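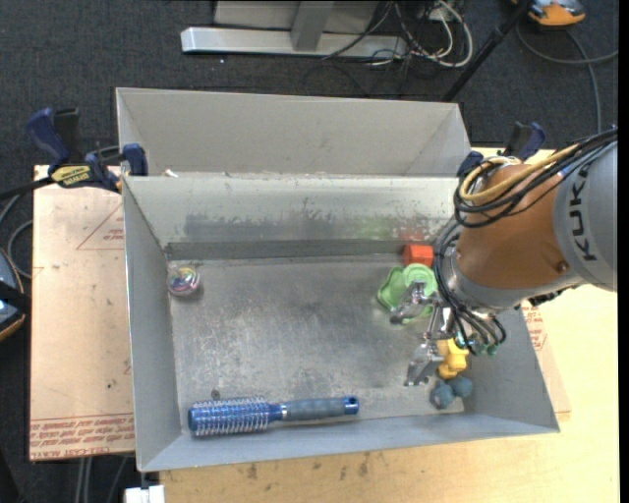
Does holding a longer glide after each turn reduce a swimmer's time over the next length?

The effect depends on how fast the swimmer leaves the wall, and in our group the gain stopped once the glide went past the flags.

November 12, 2019
Willidmont Swim Laboratory, notebook 4

The session was held in the Verkby pool, short course, with the lane nearest the timing desk reserved for testing. Nine swimmers from the senior squad took part. Each completed a set of freestyle turns under three instructions: usual glide, short glide and long glide. The order was changed between swimmers. Rest between efforts was kept to 40 seconds, which several swimmers considered too little. The coaching staff may wish to extend it.

Times were taken from the Fominov touch pads and entered by hand. The log now holds 1,209 turns, counting those recorded since May. Two entries from the present session have been struck out because the swimmer missed the pad.

The long glide produced slower lengths in most of the younger swimmers, who had lost speed before the first stroke. Those with a strong push-off showed little difference between usual and long. Short glide was the least consistent condition, and the first breath was often taken on the opening stroke, contrary to instruction.

The Sotiropoulos method of marking the break-out point was tried for the last block. It is slower to apply, and the two markers disagreed on three turns. Definitions to be settled in writing before it is used again.

Outstanding: recheck pad 2, repeat the short glide block with longer rest, copy the revised sheet to the Verkby office.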